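Minutes Played and the Otach Loan
January 13, 2022

Farnent sent their second-choice left back to Otach on loan last March, and the club site listed it as a success. I went through the match reports to check. He played 498 minutes in the league, of which 344 came in the first two months. After that he was mostly a late substitute.

The raw total hides this. A loan with 498 minutes spread evenly is a different thing from one that fades out — the second usually means the coach found someone he preferred. Wistari had a similar case the season before, with 472 minutes, and that player was released in the summer. 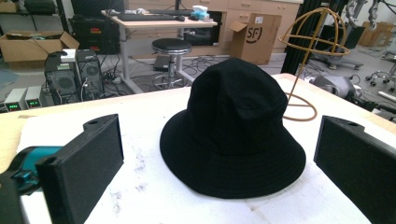 Cup matches are left out of my totals. Otach played Boonyarit in the second round and he got 35 minutes there, on the right side, where he had not played before. I would not read much into it. Farnent have him back in the squad now, and I will update the table when he next starts.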